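**towels on the bed before folding, yes or no**

**mitali_m**
ok so settle this. I dump all the clean towels on the bed and fold there. My sister says thats how you get lint all over the sheets and I should fold on the dryer. Our dryer top is tiny. Who's right

**nuwan_s**
Your sister. White towels shed like crazy the first few washes. Did mine on a navy comforter once, never again

**adwoa.ofori**
Disagree!! Bed is the best folding table in the house. Right height, flat, tons of room. Shake them out first, outside if you can

**mitali_m**
I do shake them. Mostly. Sheet is pink so the white fuzz isn't that bad but it's there. They're the fluffy Plaslow ones, got them in November, and the bath size is the real pain. I lay one across, flip the top over into a kind of roll and then the rest hangs down every which way and I end up yanking on it

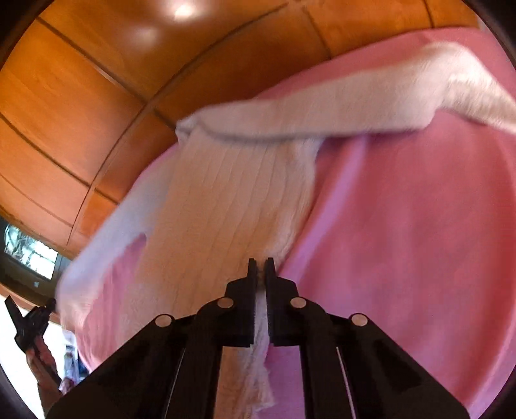

so by the time I get the corners lined up the bottom half has slid off to the left and I start over. Is there a fold for big towels that doesn't need two people

**sbarua**
Thirds the long way, then half, then half again. Don't roll the top first, thats your problem. Long edges in, THEN deal with the length

**nuwan_s**
thirds is fine if you have deep shelves. Mine are shallow so I do half, half, thirds. Thirds first sticks out over the edge and the door won't close

**sbarua**
then your shelves are wrong lol

**nuwan_s**
my shelves came with the apartment

**adwoa.ofori**
Hold it under your chin, match the corners, drop it on the bed already halved. 30 seconds a towel. And stop using fabric softner, makes the lint worse imo

**prasanna_saha**
Softener doesn't make lint, overdrying does. Take them out a little early and hang them over a door for a bit

**adwoa.ofori**
Well mine got better when I quit it so

**prasanna_saha**
could be you changed something else too. whatever works

**mitali_m**
Tried the chin thing just now on two. Way better, only dropped one. Doing thirds after bc my closet is deep. Still folding on the bed, sorry sis

**nuwan_s**
at least put an old sheet down first

**mitali_m**
that's another thing to fold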